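Equipment planning for the Dovo mobile gripper
Project report, part 4: Budget
23/02/2023

The group was given 2457 euros for the year. Part 3 covered the choice of arm, which the department already owned. This part covers what we bought, what we left out, and what should be ordered before September.

The largest item was the wrist camera from Clurivier at 1000 euros, with mount and cable. A cheaper model was offered, but its driver did not work with our controller. Finger pads were budgeted at 193 euros. We priced them as one set and should have priced two, as pads are a wear part.

Test objects had no line of their own in the first plan. We used things the lab had on hand, including a traffic cone. It has a wide base and slanted sides, so it makes a harder target than the boxes we started with.

We set aside 500 euros for repairs. The Stato quote for a second gripper was over what remained, and we did not order it. Shipping was left out of the first plan and came to roughly a tenth of the parts cost.

For next year we propose a separate line for spare pads and one for shipping. 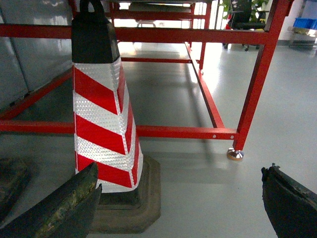
Elli Peltonen: I would keep the repair money apart from the spare pads line, or the pads will use it up by the middle of the year. Please also ask Stato how long their quote is valid.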